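# sernum-dishes

Last updated: 17 July 2024

Kitchen demonstrations recorded with a pair of hand-held grippers, plus the print files, firmware and conversion scripts for the grippers themselves. Built in a shared workshop and in two home kitchens. The target is a two-arm bench robot (Haugen, see `docs/haugen.md`) that is still being assembled. Everything here can be used without it.

Maintainers: Frøydis Kvam (mechanics, recording), Anselmo Campos (firmware, conversion, packaging).

## Status

- Hand-held grippers: revision 4, frozen. No further geometry changes are planned before the arms are finished.
- Recording and conversion: stable.
- Training configs: included as a starting point, not tuned.
- Haugen arm mounts: work in progress. Do not print them yet. The bolt circle is going to change.

## Contents

| Path | What it holds |
|---|---|
| `hardware/` | STEP and STL files, cut list, fastener list |
| `firmware/` | Trigger and jaw-encoder code |
| `raw/` | Video and encoder logs as recorded |
| `episodes/` | Trimmed, synchronized episodes |
| `splits/` | Text files listing episode IDs |
| `tools/` | Conversion, checking and playback |
| `docs/` | Assembly, calibration, arm notes |

## Hardware

Each unit is a printed body with a parallel-motion linkage driving two fingers. The linkage turns on steel dowel pins pressed into the fixed arms and running free in the moving ones. If a pin walks out, the hole was printed oversize; reprint the arm. Glue gets into the running side and ruins the encoder reading.

Print the bodies in PETG with the palm side down. PLA bodies crept at the pivot bosses after a few weeks in a warm car, and the jaws no longer closed square. Finger pads are cast in silicone in the two-part Fornus mold (`hardware/mold/`). Grease the mold lightly. Too much grease leaves a film that will make the first few dozen grasps slip.

Jaw opening is read by a magnetic encoder on the driven pivot. The magnet has to sit centered in its pocket. An offset magnet shows up as a sine-shaped error over the stroke, and the calibration script will report it but cannot remove it.

## Tasks

The released set covers counter-level dish handling:

1. `lift_rim`: take one dish from an upright row by its rim and hold it clear.
2. `flat_place`: lower a held dish onto a fabric mat.
3. `pass_across`: hand a dish from one gripper to the other.
4. `restack`: return dishes to an upright row.

Dishes are ordinary household ones, glazed or glossy, both plates and bowls. None were bought for the recordings. Dish order within a row was left to the operator, and a row may mix round and square-edged pieces. 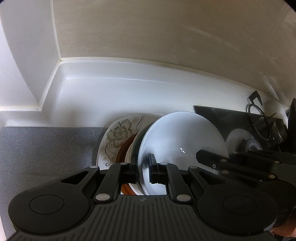
Rim grasps are the hardest part of the set. A finger has to go into the gap between neighboring dishes, and the usable gap depends on how far the neighbor leans. Operators were told to close the jaws slowly and stop on contact. Closing force is not measured. The encoder log flattens when the pads meet resistance, and `tools/mark_contact.py` uses that plateau to write a contact timestamp. It fails on very slow closures, where the plateau has no clear start. Those episodes carry `contact: null`.

Use the second gripper's log only for `pass_across` and `restack`. In the other two tasks it may be in view and may move, but its jaw state is not a meaningful action.

## Counts

| Item | Value |
|---|---|
| Episodes | 1000 |
| Recording sessions | 53 |
| Operators | 4 |
| Held-out sessions | 13 |

The held-out sessions are listed in `splits/test_sessions.txt`. Splitting is by session, never by episode. Episodes from one session share lighting, dish order and counter layout, and a random episode split gives scores that mean very little.

## Episode format

Each directory under `episodes/` contains:

- `left.mp4`, `right.mp4`: video from each gripper
- `jaw.csv`: timestamp, left opening, right opening
- `pose.csv`: estimated 6-DoF pose for each gripper
- `meta.json`: task, session, operator number, contact times, flags

Openings are in millimeters between pad faces. Timestamps are in seconds from the first retained video frame. Poses are expressed in a session-local frame with Z up. There is no shared origin between sessions, so do not pool absolute positions.

Pose is estimated from video and the inertial sensor. Plain white counters and walls give the tracker little to hold on to. A fabric mat or a stove in view usually helps. Episodes with a tracking gap are flagged `pose_gap` and are left in the set.

## Usage

Check the download first:

```
python tools/verify.py --root .
```

Convert to the training layout:

```
python tools/convert.py --split train --out build/train
python tools/convert.py --split test --out build/test
```

Add `--skip-pose-gap` to drop flagged episodes. The converter refuses to run if an encoder calibration file is missing for a session. Override it only if you do not need jaw opening.

## Known problems

- Glossy dishes throw highlights that move with the gripper. Contact detectors trained on video alone tend to react to the highlight.
- White dishes on white counters have weak edges. Depth estimates at the rim are poor, and we do not ship depth for this reason.
- Early sessions, recorded in June, used a softer silicone. The pads deform more, so the logged opening at contact reads small. These sessions have `pad: soft` in `meta.json`.
- Left and right clocks drift slightly in long sessions. The converter corrects this from a trigger pulse at each end. If the closing pulse is missing, only the offset is corrected.
- Operator sleeves and hands enter the view. They have not been masked.

## Not suitable for

Force estimation, dish recognition or any claim about wet handling. The range of dishes is narrow. No washing was recorded.

Results do not transfer directly to the Cimska gripper, whose fingers move on an arc. We tried it with a linear remap of jaw opening, and rim grasps missed on the near side. A proper kinematic remap is on the list but has no owner.

## Changes since the previous release

- Removed duplicate episodes created by an interrupted upload.
- `jaw.csv` column order is now left, right. It was reversed before.
- Added `pad` field.
- Rewrote the mold instructions. The old vent position trapped air under the tip of the finger.

## Contributing

Open an issue before sending new sessions. Send raw files with the calibration sweep from the same day, and leave trimming to us. Sessions recorded on earlier gripper revisions cannot be merged, as the stroke differs. Hardware questions go to Frøydis, and anything that produces a traceback goes to Anselmo with the full log attached.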